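Tuesday, late, tea gone cold. Quick one before bed.

Spent most of the day teaching the robot to fold a towel. By remote control, which sounds like a laugh and was, for the first dozen goes or so. You sit at the desk with a pair of small handles, one for each arm, and whatever your hands do the big arms do. Every go gets recorded. Then the lot goes off to be chewed over by the training and we find out in a few days whether it learned anything or just picked up my bad habits.

Target was 97 good folds. Mwende set that, don't ask me why not a hundred. She has a spreadsheet.

First problem, picking up the edge. Sounds like nothing. You do it at home with wet hands while shouting at the dog. But there's no feeling in the handles, none at all, so you're going by eye, and the towel is dark and the fingers are black and half the time I couldn't tell if I'd got one layer or two, or only air. Squeeze, lift, oh, nothing. Back down. Squeeze again.

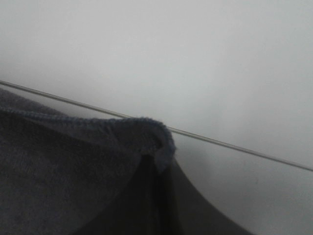 What worked in the end was going in low from the far side, and slower than feels sensible. I'd been coming straight down on top like a crane at the fair, and that just squashes the hem flat. Come in level with the table, let the bottom finger slide under, close, wait a beat, THEN lift. The wait matters. If I lifted while the fingers were still closing I lost it nearly every time.

Also you have to do the failed ones properly. This took me ages to get my head round. If I miss and then flap about crossly for ten seconds, the flapping goes in the recording and the robot learns to flap. So either bin the go or recover nicely, calmly, as if you meant it. Sharon is brilliant at this. She drops a corner, pauses, picks it up again, you'd think it was planned. I drop a corner and say a word and my left hand twitches. Mwende can spot my recordings from the graphs alone, she says, because of the twitch. Charming.

Second problem was starting positions. I got into a rhythm after lunch and laid the towel in the exact same spot about a million times, dead square, and was feeling very pleased with my speed. Mwende came over, watched three, and asked what would happen if someone put it down crooked. Well. So 12 of those went in the bin and I had to start shifting it about between goes. Bit to the left. Bit twisted. Nearer the edge of the table. Still flat though, crumpled is for next month and I'm not looking forward to it.

The routine, for anyone at Flesthorpe who's starting theirs in July and asked me for it:

- towel down flat, smooth it with your hand, hand OUT of the way
- arms back to the start, grippers open
- look at both corners before you move anything
- press record, count two, go
- far edge up with both arms together and over towards you
- let go, arms back, stop recording
- write down good or bad straight away, you will not remember 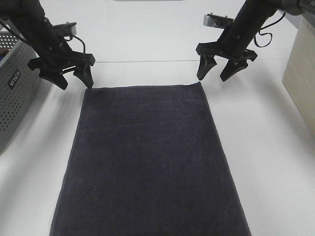 Both arms together is the hard bit, by the way. My right hand is always ahead. If one side lifts early the towel swings round and you get a sort of sad triangle. Sharon hums to keep time. I tried it and felt daft but it did help, so now I hum, and Mwende has put her headphones on.

Shoulders are killing me. Nobody at Piltalstead warned us about that when we went over for the training day, it was all chairs and biscuits there and goes of ten minutes each. Do an hour without a break and you'll know abuot it. We're swapping every half hour from now on, and I'm bringing a cushion.

Didn't hit the 97. Got close, then Sharon's left handle started lagging and we had to stop and fiddle with the cable, and by then it was gone five and everyone wanted their bus. Finishing off in the morning. Then it's the second fold, in half again, which I've had precisely one go at and would rather not discuss.

Right, bed. Will post how the training comes out if it's not too embarassing.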